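What the arm costs after you've bought the arm

I've had the quote from Vostport sitting in my inbox since June and I still haven't signed it. Every week or so somebody in the shop asks whether we're getting the robot, and every week I say I'm working on the numbers, and they give me the look you give a bloke who says he's working on his novel.

For anyone new here: we take in used denim, sort it, cut out what can be saved and sew it into other things. Aprons, tool rolls, a bag that sells better than it should. The sewing is the part people like to photograph. The part that eats the wages is upstream of that, where someone picks a garment out of a pile, opens it up, works out which way round it is and lays it flat for the cutter. It's dull and hard on the shoulders, and I would happily pay a machine to do it.

So would everybody, which is why there are salespeople.

The pitch from Vostport was for a small tabletop arm with a gripper, plus a licence for a program called Ganeo that is supposed to learn folding and flattening from demonstrations. You show it the job by hand 200 times and it picks up the pattern. That was the number on the slide. I asked whether it was 200 per type of garment or 200 all up, and the answer took a long time to arrive and had the word "typically" in it twice. I've bought enough machinery to know what that word costs.

What I did instead of signing was go and spend a morning at Idine, who do this sort of thing as their actual job and have no interest in selling me anything. Maëlys Tessier set it up for me. She does their planning and purchasing, so she was exactly the person I wanted, and she'd much sooner talk about invoices than about the future of work. We got along.

I came away with a page of notes, and most of them were about things that weren't on my quote at all.

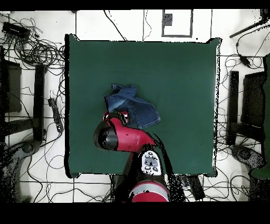 The arm on the green cloth at Idine, with a piece of denim. Note the cabling.

The arm is the line item everyone looks at. It's red, it's handsome, it's what would go in the brochure. I spent most of my time looking at the floor. There's power to run, cable to manage, stands, boxes, and all of it has to live somewhere. My quote had a single line for "accessories and installation" and when I asked Vostport to break it out they sent the same quote back with the line in bold.

Then there's the floor space. I had been picturing something that sat at the end of the cutting bench, where the old steam press used to be. Once you allow for the table, the gear around it and somewhere for a person to walk without kicking a plug out, you've lost a good corner of the shop. We pay rent on that corner. I hadn't put it in the spreadsheet and it has gone in now.

And denim is a rotten material to start with. Maëlys was blunt about that. A box is the same box every time you pick it up. A bit of old jeans lands in a different heap each time you drop it, with a seam sticking out one side and everything else folded in under itself. Anyone on my bench can look at a heap like that and know where to grab. I can't tell you how they know, and I've been doing it for years. I'm expected to believe the software will get there if I show it enough examples, and maybe it will, but whose hours are those? The demonstrations are labour. If I pull my best sorter off the bench to teach the machine, I'm paying for the robot and losing the sorting at the same time.

I put it to her as a straight question: if it were your money, would you buy one for my shop this year? She said she'd budget for the arm and then set aside the same amount again before she plugged it in. I wrote that down and underlined it. It's also the reason I'm in a foul mood about the whole business.

There is a cheaper road. Śliwiński will sell you a secondhand arm with no software and a three-month warranty, and the refurbishing looks decent from what I've been sent. For a workshop with a programmer on staff that might be a very good deal. We have a cutter whose nephew is good with computers. I've gone that way before, with the label printer, and some of you will remember how long the labels were in Portuguese.

Where I've landed for now:

I'm not buying this year. I've put a line in next year's budget for a paid trial and nothing else. I want an arm on a table in my own shop, working on my own denim, the greasy stuff with the paint on it, for long enough that the novelty has worn off and people have started swearing at it.

I've asked Vostport for a price on a trial of 500 garments, picked by us, straight out of the bin. They've offered a demonstration at their showroom with their fabric. I said no thanks. I've seen showroom fabric. It lies down when it's told.

I'm also going to time the bench properly before anyone turns up. We sorted 1005 garments last month and I can tell you what we paid in wages for the room as a whole, but I couldn't tell you what the laying flat costs by itself. That's embarrassing to admit when I've been going on about other people's numbers. If it comes out smaller than I think, the cheapest thing I could buy might be a taller table and a better light.

A few of you have written to say I'm being a dinosaur. Could be. I said the same sort of thing about the rotary cutter and I was wrong — it paid for itself before winter. But the rotary cutter came with a price that was the price, and it cut cloth the day it came out of the crate.

If anyone reading is running one of these arms on soft goods in a small shop, on your own dime and not on a grant, I'd like to hear what you spent in the first year. All of it, including the extension cords.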